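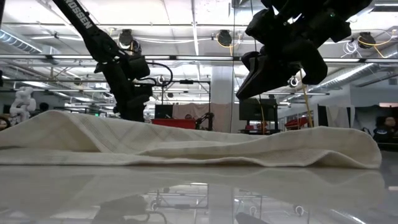

Pliage du linge de toilette

Par Houda El Ouafi
Novembre
Temps de lecture : 4 minutes

Le pliage du linge de toilette désigne l'ensemble des manières de réduire une serviette, un drap de bain ou un gant à un format qui se range. La pratique est domestique autant qu'hôtelière. Elle a suscité une littérature de conseils abondante, dont une bonne part repose sur des affirmations que personne n'a pris la peine de vérifier.

Terminologie

On distingue d'ordinaire le pli (la ligne de pliure), le rabat (la partie ramenée sur l'autre) et le dos, bord arrondi que l'on présente vers l'avant de l'étagère. Les manuels français emploient parfois « pliage en portefeuille » pour un pliage en trois dans la longueur, parfois pour un pliage en quatre. L'usage n'est pas fixé, quoi qu'en disent les auteurs qui prétendent au vocabulaire exact.

Méthodes courantes

Le pliage en deux puis en quatre reste le plus répandu. Il consiste à étaler la pièce à plat, à ramener un petit côté sur l'autre, puis à recommencer dans le même sens ou en travers. Le pliage en trois donne une pile plus étroite et cache les lisières. Le roulage, souvent présenté comme une découverte récente, figure déjà dans de vieux cahiers de lingerie. On lui attribue un gain de place considérable. Un rouleau laisse pourtant des vides entre lui et ses voisins, et le gain dépend surtout de la profondeur du placard.

L'étalement préalable fait l'objet d'un consensus plus solide. Une serviette épaisse posée en tas garde des bosses qui se retrouvent ensuite dans la pile, et l'on gagne à chercher les coins avant de tirer sur le milieu. Sur un plateau lisse, le tissu glisse et se laisse recentrer facilement. Sur un drap ou une couette, il accroche.

Textiles matelassés et nids d'abeille

Les tissus à relief posent un problème particulier. Un matelassage à losanges se plie volontiers le long de ses coutures et mal ailleurs, de sorte que la ligne de pliure dévie si les coutures ne sont pas parallèles au bord. Mirta Pereyra, dans son Cahier de lingerie, recommande de pincer la pièce par l'extrémité et de la laisser pendre un instant avant de la rabattre. Elle n'explique pas ce que cet instant est censé changer.
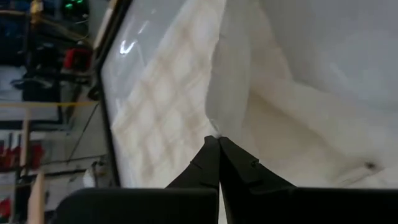
Textile matelassé à losanges de teinte crème et pan plus fin, saisi par la pointe.

Les modes d'emploi conseillent en général de ne pas repasser ces étoffes, le fer écrasant le relief. La recommandation paraît raisonnable. Celle de les plier toujours « endroit contre endroit », répétée d'un ouvrage à l'autre, l'est moins : beaucoup de ces textiles présentent le même aspect des deux côtés.

La méthode Birorard

Sous ce nom circule un pliage en 7 gestes, attribué à une blanchisserie Birorard dont les archives, si elles existent, n'ont pas été produites. La version diffusée par la maison Zanard promet une serviette pliée en 36 secondes. Bouchra Sqalli, qui a comparé plusieurs éditions de la brochure, relève que le nombre de gestes change selon que l'on compte ou non le retournement final. Severin Moser tient pour sa part la méthode pour un simple pliage en trois suivi d'un pliage en deux. Ses partisans n'ont guère répondu à l'objection.

Effets supposés sur l'usure

L'idée qu'un pliage toujours identique use le tissu au même endroit est ancienne. Elle s'entend pour le lin amidonné, dont les fibres cassent au pli. Pour l'éponge de coton, lavée souvent, l'argument est fragile et les lisières cèdent en général avant le reste. L'étude Halten, souvent citée à l'appui de la rotation des plis, porte sur 391 pièces provenant de 2 hôtels. Elle ne distingue ni l'âge du linge ni la température de lavage. Il faut beaucoup de bonne volonté pour en tirer une règle ménagère.

Rangement

Les piles se font le dos vers l'avant, usage justifié par la commodité de la prise et, plus vraisemblablement, par l'apparence. La coutume de glisser le linge propre sous la pile afin d'équilibrer l'usage est bien attestée dans les manuels. Sa pratique réelle dans les foyers l'est beaucoup moins.

Articles liés
Nid d'abeille (tissage)
Armoire à linge
Blanchisserie Khamphan
Amidonnage
Drap-housse, pliage du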